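Getting more from your tumble dryer

I love a dryer that does its job in one go, and most of them can! A few small habits make a huge difference.

Clean the lint filter after every single load — yes, even the tiny ones. If water sits on top of the mesh when you run it under the tap, it's clogged with softener residue. Warm water, a drop of washing-up liquid and an old toothbrush will bring it up like new. Let it dry fully before it goes back in. 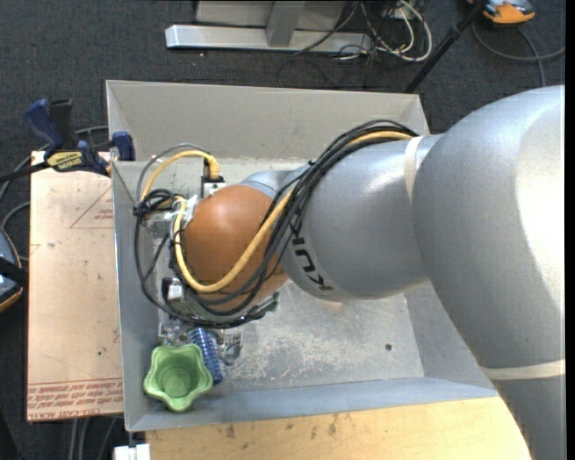 Next, the condenser. Ours is a Kudaner and it slides out from behind the bottom flap, so rinsing it takes 10 minutes at most. I do it once a month and the towels come out so much fluffier.

If you have a vented model, pull it forward and check the hose for kinks (switch off at the wall first). A short, straight hose is what you want.

And do shake things out before loading! Duvet covers love to swallow socks, and the middle stays damp for ages. Halfway through, stop the drum and untangle the lot — my last king-size set was ready 7 minutes early.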